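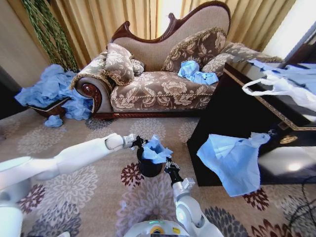

I took the early train out to Sketley on Tue 27 May for the open house at Forsyth, and I'm so glad I did, because I'd been reading about their home tidying service since April and the web page really doesn't tell you much. (It's mostly prices and a sign-up form.)

The deal, for anyone who hasn't seen it, is that you rent the robot by the month and Forsyth sets it up in your place. The cleanup package is called Trandley and it covers litter, small bins, stuff left on seats and floors. No dusting, no vacuuming, no dishes. I asked twice about dishes!

They let us in 2 at a time, which I liked a lot better than the crush at the Wedholm fair, where I saw most of the demo through somebody's backpack. You get a proper chaise-and-carpet kind of room to look at, too. Patterned carpet, patterned upholstery, blue litter on just about everything. I've sat through enough demos on bare gray flooring, and my own living room looks nothing like that, so this was already a point in their favor.

What I mostly wanted to know about was the little stuff. Big crumpled things are one job, but my floor is all wrappers and corners torn off packets, and a flowery carpet has to be a pain for any camera. The guide said small scraps on busy patterns are what they get asked about most, and that the wrist camera is there to help with those.
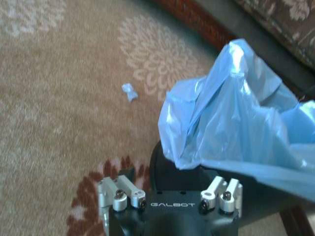 Wrist view over the carpet, with the small blue scrap out to the left of the bag.

Seeing that view changed how I thought about the whole thing. From standing height I'd have walked right past that scrap, and from down there it's plain as day against the tan. The other thing I noticed is how much room one floppy bag takes up when you're that close to it. I asked what happens when something like that blocks the camera, and the answer was that the head camera can fill in, but that you should expect it to be slower. Fair enough, I suppose, though I'd have liked a number.

Now the money part. Setup is $100, there's a minimum term of 4 months, and you can pause once if you're traveling. Pets are okay, but they'd like them in another room while it's working. My cat will have opinions.

I haven't signed anything yet. I want to hear back on whether they'll do a trial week in an apartment with a narrow hallway, and I left my measurements at the front desk on the way out. Coffee was good, parking looked terrible, and the walk back to the station is all uphill, so wear decent shoes if you go.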